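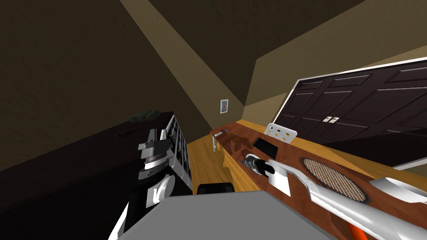

Attic room in the simulator. Left gripper on the slatted rack, right gripper holding the small white plate.

I spent most of August on a part of the stack I had been avoiding, the code that decides whether a camera view is worth using. The policy takes several views per step, and until this summer it took all of them at full weight regardless of content. In the attic room that was a mistake, and it took me too long to see it.

The room is one of the harder ones in the Gurkstead set. It has steep ceilings, dark furniture, and a long counter that runs diagonally across the head view. The two-arm task is simple on paper. The left arm holds the rack, the right arm brings the plate over, and the plate goes between two bars. The planner (Jandia, my own, mostly a trajectory optimizer with a collision checker attached) handles the geometry without trouble when I feed it ground truth poses. With estimated poses it was failing in a way that looked like a control problem. The right wrist would make a small correction, undo it, and make it again.

I started with the controller, naturally. I lowered the gains, then raised them, then logged commanded against measured joint positions for a full run. Tracking error was small and boring. The targets themselves were moving, so the fault was upstream of anything I had been tuning.

The pose estimator runs per camera and fuses the results. Each camera reports a pose and a covariance, and the fusion step trusts the covariance. That is fine as long as the covariance means something. Mine came from the feature matcher residual, and a matcher that finds a handful of bad but mutually consistent matches on a mottled surface will report a very small residual. It was wrong with great confidence.
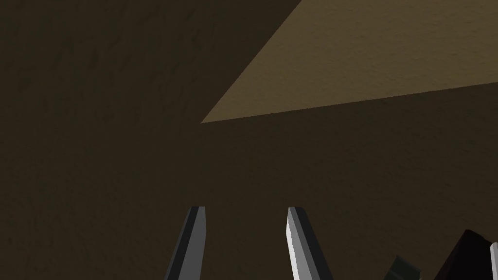 Close view of the open gripper fingers, mostly dark surface behind them.

A view like this one has exactly one strong structure in it, the corner where the tan plane meets the dark one. The rest is low-contrast speckle. The fingers are easy to find, but they belong to the robot and say nothing about where the rack is. My matcher was happy to pull features out of the speckle anyway.

I replaced the residual with a gate that runs before matching. It has three stages:

1. Mask the robot's own geometry, using the current joint state and the link meshes. I dilate the mask by 5 pixels to cover edge aliasing.
2. Compute gradient energy on what is left, in tiles. A tile counts only if the gradient has two distinct directions, so a single long edge does not pass.
3. If fewer than 11 tiles pass, the view is dropped from pose fusion for that step. It still goes to the policy, with a flag.

The flag matters more than I expected. My first version zeroed the image for the policy as well, and the policy had never seen a zeroed image in training, so it did odd things with the elbow. Passing the real pixels plus one extra input, and fine-tuning briefly with the gate switched on, was the better choice.

The mask also turned up a bug in Barbieri, the tool I use to replay logs. It interpolated joint states linearly between samples but stamped the images with the time of the following sample, so the mask trailed the fingers during fast moves. On slow motions the lag hid inside the dilation margin. I fixed the timestamp and left the margin alone.

Results, for what one room is worth: placement success with estimated poses went from 60 percent to 86 percent, same seeds, same controller gains as before I touched anything. The wrist dithering is gone from the traces. The remaining failures are mostly the plate catching a bar on the way in, and those are a planning matter. Jandia treats the rack as a convex hull until the last waypoint, then switches to the full mesh — a shortcut I put in for speed and would now like to remove.

One thing still bothers me. The tile threshold is tuned on this room. Sterkis, the next environment on my list, has brighter walls and much busier textures, and I suspect the gate will pass nearly everything there, including views it should reject. A learned score might do better, but I would like to see the simple version fail first. The replay fix is merged, and the gate is still on a branch until I have cleaned up the config names.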